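Wastell Lab: Bin Clearing Gallery

Project pages / Gallery / February

The Gronditano project looks at how a robot arm can learn to pick up long, thin blocks from a shared bin when the blocks lie close together. The method scores each possible grasp by how much room the fingers have on both sides of the block, then tries the best one. If no grasp scores high enough, the arm pushes the blocks apart before it looks again. Mayuree Suwannarat wrote the scoring code and ran the trials at our Lonstead site.

The full write-up is on the Sangkhawat page, along with the trial logs. The layouts in the test set were all made by hand. We scattered the blocks, saved the layout, and used the same layout again for each version of the method.

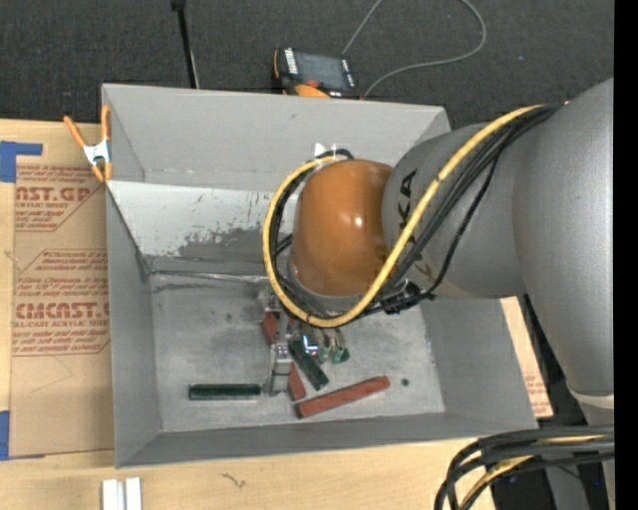 Why push the blocks at all when the arm could try a different grasp?

A push costs one short move, while a failed grasp costs a full approach, a close, a lift and a return. In our trials the version with pushing cleared the bin in fewer moves on the crowded layouts. On open layouts there was no difference.

Gripper down at the bin floor, with green and reddish-brown blocks on either side. The method treats all blocks the same and makes no use of color.

The gray bin has sloping sides. Blocks that end up against a slope are harder to score, and the current version gives them a lower rank until the middle of the bin is clear.

Test settings

Each layout was run 5 times with each version. A run ended when the bin was clear or after 40 moves, whichever came first. The arm was allowed three pushes in a row before it had to try a grasp. We set that limit after an early version kept moving the same block back and forth along one wall.

Known problems

Two blocks lying flat side by side are sometimes read as one wide block. Raising the depth camera helped a little. A fix is planned for the next release of the Gronditano code.

Questions about the layouts or the logs can go to Mayuree Suwannarat through the lab contact form.

Back to project pages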